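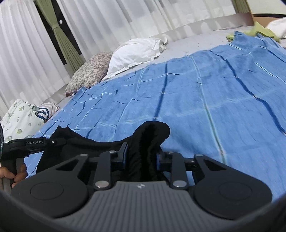
*Black fabric in the jaws of a hand-held gripper, with a blue striped blanket beneath it.*

Muthoni Langat made beds for 11 years before she had to think about how she does it.

"You walk in, you strip it, you make it," she said. "My head is on lunch, or my daughter's math homework. My hands already know. And then they give you these two grippers and suddenly you're a beginner again!"

Langat is a senior housekeeper at Sestgate, a group of furnished guest apartments where people stay for weeks at a time. Since last March she has spent part of each shift recording her own work. With a gripper in each hand, she picks up clothes, pulls blankets straight and moves pillows around, and the recordings go to Flakasance, the company's project to put robot arms to work in its rooms and linen store.

I spent a morning with her and with Ximena Pereyra, who manages housekeeping across the apartments, and came away with a notebook full of things I had never considered about cloth.

"Cloth is wonderful and it's terrible," said Pereyra, who was plainly delighted to be asked. "A mug is the same shape every time you pick it up. A T-shirt on a blanket, never. It's a lump, you grab one bit, another bit slides off to the side. Muthoni looks at it for half a second and knows where to pinch. That half second is what we want to keep."

The housekeepers have recorded 2,225 runs so far. A run is one small job from start to finish: lift a shirt off the bed and fold it, or get the bedding into a pile at one end. Beds are left the way guests leave them, with everything heaped together. Langat insisted on that. In the first weeks the engineers laid out one tidy garment on one tidy blanket, and she told them it was no use to anyone.

"I said, who lives like this? Come and see a room at checkout. There's a pillow over here, a sheet in a ball over there, something yellow hanging off the end and you don't know what it is until you pick it up." She laughed. "So now I mess up the bed first. I'm very good at messing up a bed."

The grippers took some getting used to. Two narrow jaws do not feel a hem the way fingertips do, and at first Langat closed them too hard and too early. Her wrists ached. Pereyra cut the sessions to 15 minutes after three of the housekeepers said the same thing, and each session is now followed by ordinary work or a break. Recording is voluntary and paid at a higher rate than regular shifts, a condition that Chun-yin Siu, the staff representative, argued for before anyone had picked up a gripper.

Siu was also the one who asked the question everybody had. If the machines learn to do this, who goes?

"We got it in writing," he told me. "No job cut on account of the robots for the length of the agreement, and we're talking about the next agreement already. I'm not going to tell you that settles everything. People here have rent. But they got to ask it in a room with the managers sitting there, and they got an answer."

The one arm in regular service stands in the linen store. The staff call it Mak. It picks towels out of a bin and feeds them to the folding table, slowly, and it still drops some of them. Sum-yee Ng, who used to do that job on her own, now looks after Mak and checks the stacks. She handles 230 towels on a normal morning and bends down for very few of them.

"My back loves Mak," Ng said. "Me, I'm still deciding. It was quiet work before. I liked my radio. Now I have to listen for when it gets stuck." She has started keeping a list of towels that give it trouble (the ones with fringes, mostly) and she reads it out at the monthly meeting with the engineers, who write everything down.

Beds are a good deal further off. Pereyra would not give me a date for a robot that can tidy one, and seemed happy not to have one. She is more excited about what the recordings have done for new hires. They watch Langat's runs in their first week, slowed down, and ask her why she takes a blanket from the corner one time and from the middle the next.

Langat did not always have the answer ready.

"I had to go and do it again and watch myself," she said. "Eleven years! I take it from the middle when there's something underneath. I didn't know I did that."

She had another session at noon, and she went off to unmake a bed.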